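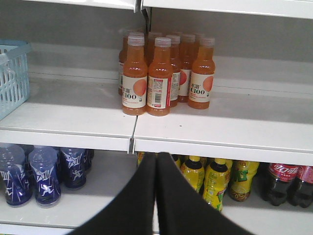

How to practice goal kicks alone in rugby

Updated 08/09/2023

This guide is for club players who want to kick better but have no coach for it. I started in February at the Pidberg ground and I made 1,000 kicks before summer, so I know which steps help a beginner.

What you need: one ball, a low tee and a notebook. I use the Stikeo tee, but any tee is fine.

Step 1. Put the ball on the tee, a little leaning to the posts. The valve should face away from your foot.

Step 2. Take four steps back and two to the side. Count them the same way each time — even when you are tired.

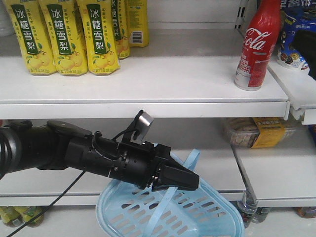 Bottles of rock sugar snow pear drink on a white shelf.

Step 3. Look at the place on the ball where you will kick it. Keep your head down until the ball has left.

Step 4. Begin close, in front of the posts. When you make eight from ten, move back five meters.

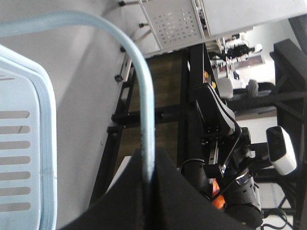

Step 5. Write down every kick, also the bad ones. In my first month I took 103 kicks from the right side and only 37 went over, and this showed me where I must work.

Stop when your leg feels heavy. Two short sessions in a week are enough at the beginning.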